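4. Data collection

4.1 Workstation

All demonstrations were recorded on the bimanual station at the Skedthorpe site. Two arms of the same type are mounted on opposite sides of a table and can both reach the near half of the work surface. Each arm carries a two-finger gripper. A head camera looks down on the table from the operator's side and supplies the only view used by the policies in this paper. Wrist views were recorded where available but are left out of the comparison, as the baseline described in Section 3 has no input for them.

The operator drives both arms at once through a pair of leader arms. Joint positions, gripper openings and head camera images are written at 25 Hz. Timestamps are taken from one clock, and episodes in which any stream has a gap of more than three samples are dropped before training.

4.2 Task

The task is block ordering with both hands. Three toy blocks of different colours are placed in a row on the near part of the table, and the robot is told by a short text instruction which block each arm should take and where it should be put down. In one third of the instructions a single arm does all the work and the other has to stay clear. In the rest both arms move, either in turn or together.

A second group of objects is placed further back. These distractors are never named in an instruction. They differ from the blocks in shape, size and surface finish, and they were chosen from a pool of household items that includes fruit, cloths, foil dishes and kitchen tools. Our earlier set, Prilis, used a bare table, and policies trained on it failed in a very regular way once anything else was put down: the arm would start towards the correct block, slow, and drift towards the distractor with the brightest surface. We wished to measure this effect under controlled conditions.

4.3 Episode counts

The final set, which we call Plarlow, contains 2834 episodes. Of these, 702 were held back for testing. The split was made by layout: no arrangement of distractors in the test part occurs in the training part, although single objects may occur in both. Block colours and instructions are balanced between the two parts.

Layouts were drawn by a script, which printed a list of objects and rough positions. The operator then placed the items by hand. Small errors in placement were not corrected, and we treat them as a useful source of variation. Each layout was kept for 12 episodes, with the blocks moved between episodes and the distractors left alone.

4.4 Start pose

Every episode begins with both grippers open and facing inwards. An early version of the protocol let the operator start from any comfortable pose. This made the demonstrations quicker to record, but the first second of each episode then carried a strong hint as to which arm would move first, and the policy learnt to read the hint in place of the instruction. With a fixed start region for each arm the hint is much weaker. Some variation in height and in distance from the blocks remains, within the limits given in Appendix B.

We did not mask the area outside the table. Floor, stands and the lower part of a seated person can all fall within the head camera's view, and no cropping is applied before the image encoder -- the same images are passed to all methods.

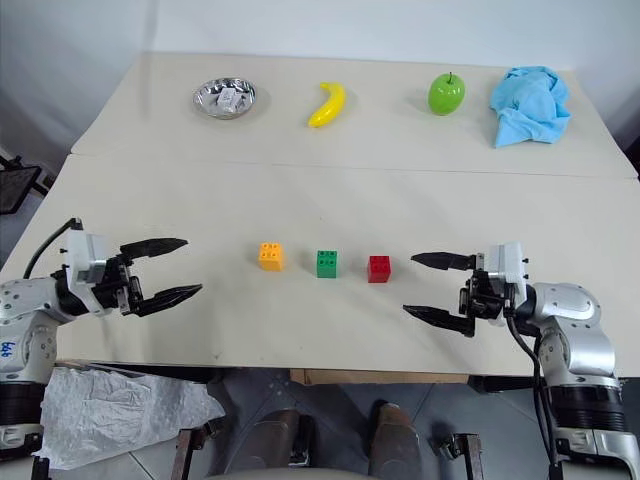 Figure 3. Head camera view of a Plarlow layout. Distractors on the far section of the table: foil bowl holding a small packet, banana, green apple, light blue cloth. Target blocks on the near section: yellow-orange, green and red. Both grippers are open and empty.

5. Results

5.1 Effect of distractors

We compare three policies: the baseline trained on Prilis alone, the same network trained on Plarlow, and the network with the object-gating layer of Section 3.2, also trained on Plarlow. All three were run on the held-back layouts with the same instructions.

The Prilis baseline is the weakest of the three, as expected. Most of its failures come before first contact. Training on Plarlow without gating removes the greater part of the drift, but leaves a second kind of error in which the correct block is reached by the wrong arm. These errors are most common for the middle block, where the two arms have similar reach and the image alone gives little reason to prefer one of them. The gating layer lowers this error too, though it does not remove it.

Foil dishes remain the hardest single distractor for all methods. Highlights on the metal change as the arms move and alter the light on the table, and the attention maps show short bursts of activity at the rim of the dish even in successful runs. Cloths cause fewer failures than we had expected from the work on Prilis. Fruit has almost no measurable effect once the network has been trained with distractors present -- including fruit close in colour to a target block.

5.2 Layout or object

To separate the effect of new objects from that of new layouts, we ran a further test in which familiar distractors were placed in unseen positions, followed by one in which unseen distractors were placed in familiar positions. The second test was the harder for both Plarlow policies. The Toivonen variant of the gating layer, which shares weights between the two arms, narrowed the gap between the tests but was slower to train, and its results on single-arm instructions were slightly worse. We report it in Appendix C and do not use it in the remaining experiments.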